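Pamik Suture Assist: Set-Up Guide for Bench Staff
Section 4: Changing over a shift to assisted stitching
January 31, 2020
By the Gasturdale training desk

4.1 Before you start

Read this even if you did section 3. Roles are different now. Used to be one person per bench, stitching by hand, one person logging. With two arms running, the stitcher sits at the console and the logger becomes the bench hand. Same two people, new jobs. Swap at the halfway break so both stay in practice.

Bench hand does: pads, thread, needle count, stop button.
Console does: everything the arms do. Nothing else. No phone, no log sheet.

4.2 Bench set-up

1. Lock the cart wheels. All of them.
2. Power on the Prodach controller, wait for the steady light.
3. Pin the pad flat. Corners first.
4. Fit instruments. Needle driver on one side, grasper on the other. Push till it clicks.
5. Count needles out loud, write the number on the board.
6. Bench hand stands where the stop button is in reach. Check by reaching.

CAUTION: Hands out of the work area before the console takes control. Say "clear". Wait for "clear" back.

NOTE: Instruments are good for up to 300 stitches, then they go in the return bin. The counter doesnt reset by itself. Reset it at the swap.

4.3 First run of the shift

1. Console picks assist level. Start at Low. Low holds the angle steady, you do the rest.
2. Drive the needle through one lip, let go, regrip, then the other lip. Slow.
3. Tie. Cut tails short but not flush.
4. Do a full row before going to Medium.
5. Medium places the needle by itself and asks before each pull. Press OK or take over. Taking over is fine, it is not logged against you.

CAUTION: If thread snags, stop. Dont pull through it. The arms will not feel tired and you will not feel the pull.

4.4 Who decides what

Old sheet said the logger signs off each row. Gone. Console signs off the row, bench hand signs off the needle count. Both names go on the pad tag.

Hand stitching stays on the rota. One pad per person per week, no arms. Sugawara site dropped this in July and had to put it back in, people got slow. Hand pads don't count toward the shift target.

Shift target stays as is till you hear otherwise. Ask your lead, not the console screen. The number on the screen is the machine's total, lifetime, and has nothing to do with your shift.

NOTE: Sore neck at the console = seat too low. Raise seat first, then teh screen.

4.5 Stitching views

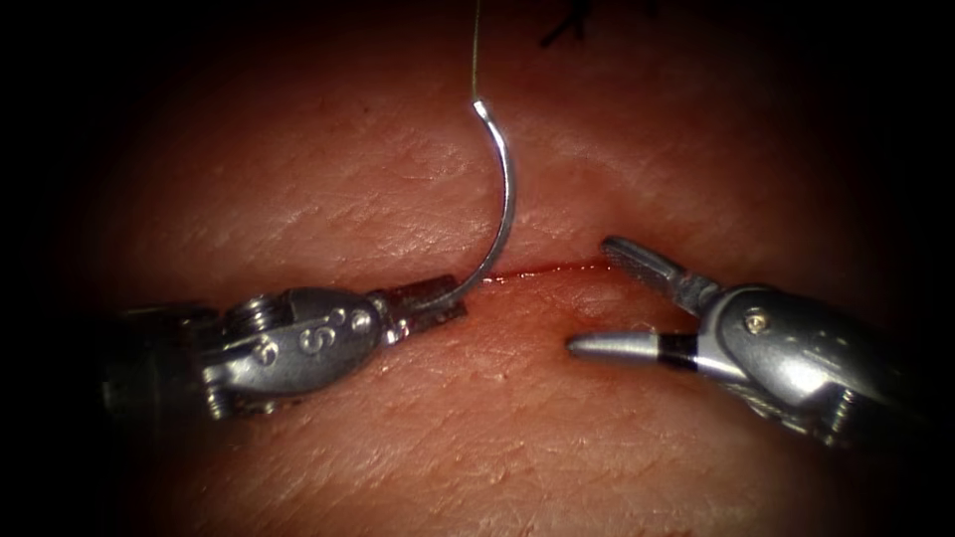 Two instruments at the tissue, both times. 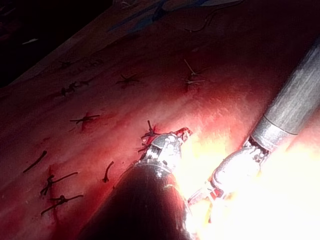
Can I finish a row by hand if the arms stop partway?
Only once the arms are parked and the bench hand has called the needle count. Then finish it, mark the tag "mixed", and leave the arms off till the next pad.

Comments

benchtwo: Step 6 should be step 1. We had the button behind the cart for a whole week.

r_lowshift: Better on my wrists, worse on my back. Raised the seat like it says and that helped some. Still miss having somebody to talk to at the bench, headset isnt the same.

padtag673: What do we do with the old logger sheets? Got a stack of them here, 1,000 easy.

benchtwo: Scrap paper. We write the needle counts on ours.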